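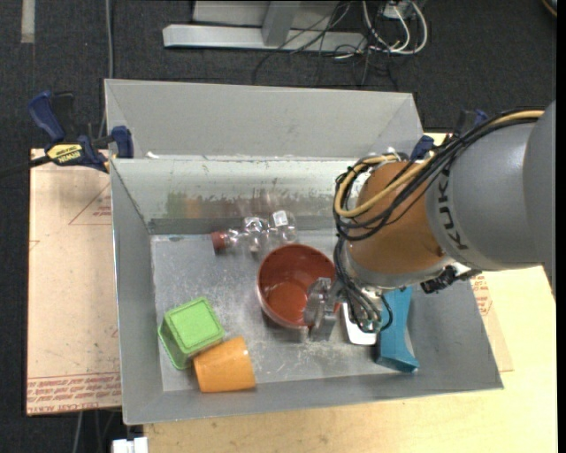

How long does it take to teach a robot arm a new task by hand?

"For a simple pick, I need 60 demonstrations, and this is one morning of work," answers Carol Tunstall, who trains arms at Drakent. She began in March with remote control, because the joystick felt safer to her. Now she prefers to hold the wrist and guide it herself — "my hand knows when I am too fast." Her longest set had 552 demonstrations, and she deleted 134 of them. "I was tired, and the arm learned my tired movements," she says. She still uses the joystick for narrow places, where her own arm does not fit.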